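**Pre-event safety check, campus march and vigil**
Route walked in October by Nayeli Zavala, 4:30 p.m.

- [x] Permit copy with lead marshal. Covers Panura Hall steps and the lawn only, so the sidewalk has to stay open.
- [x] Marshals assigned: 20. Thirteen have done the training. The rest need the short version before we step off.
- [ ] First aid. Two kits at the Workbridge table, one short on gloves. Please restock.
- [x] Candles. LED only on the steps. Wax is fine on the lawn with paper cups.

Lighting was the main problem last year. The path behind the library still has two lamps out, and I reported both to facilities. If they aren't fixed by the day, we go by the front.

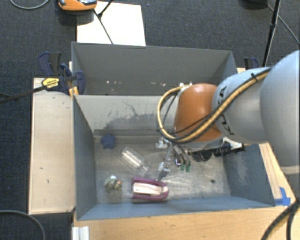
The front way adds 9 minutes and has one curb without a ramp, at the bike racks. Put a marshal there for anyone using a wheelchair or stroller.

- [ ] Sound. Speaker cable crosses the top step. Tape it down or move the mic left.
- [x] Legal support number printed on cards.
- [ ] Quiet space. Nivik Room requested, no answer yet. Mohammed House is the backup.

Recheck open items at 3 p.m. on the day. N.Z.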